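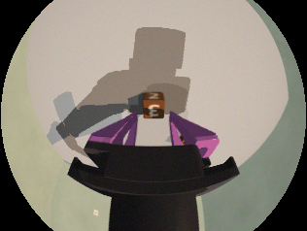 Reviewed by the day-shift packing lead, Broro Toys & Puzzles
Filed under: Workshop equipment, March
Product: Trukar planning software with the Cirnar two-finger gripper

I have been meaning to write this one up for weeks, and I keep getting called back to the floor, so forgive me if it wanders a little. We make lettered and numbered blocks, the small brown kind with white characters on the faces, and until this winter every set was picked and boxed by hand. There are 9 of us on days and we have all had sore thumbs at one time or another.

Trukar lets you try out every grip in simulation before you let the arm near your real stock, and I think that is the best part of the whole package. You can watch the two purple fingers close in on a single block, with a Z on top and a 3 on the front, and turn the thing over in your mind for as long as you like. I sat with it through a whole lunch hour the first day! The shadows bothered me a bit (the arm throws a big dark one right beside the block, and my eyes kept going to it), but I got used to that.

The real arm went in at our Machala building. It fills 600 boxes on an ordinary shift, and on one Friday before a big order we got it up to 1105 with the evening crew helping. Setup took 16 days, which was longer than the sales sheet led us to expect, and the manual is poor. Whole pages on mounting, hardly a word on what to do when two blocks stick together.

Now, the people side, as that is what other leads always ask me. We kept everyone. The picking jobs turned into checking and loading jobs, and two of our crew now plan the grips on screen before a new set goes out. They got a raise for it – a small one, and I am still pushing. What we lost is some of the talk. Picking was done around one long table, and you heard about everybody's kids and everybody's knees. Now we are spread out along the line and the place is quieter than I like. We moved the morning break so that all of us take it together, and that has helped more than I thought it would.

Would I buy it again? Yes, for a shop our size with one main product. If your pieces change every week I would wait for a better manual, and either way I would ask your crew first and let them play with the simulation before you sign anything. Four stars from me, and the missing one is for those 16 days.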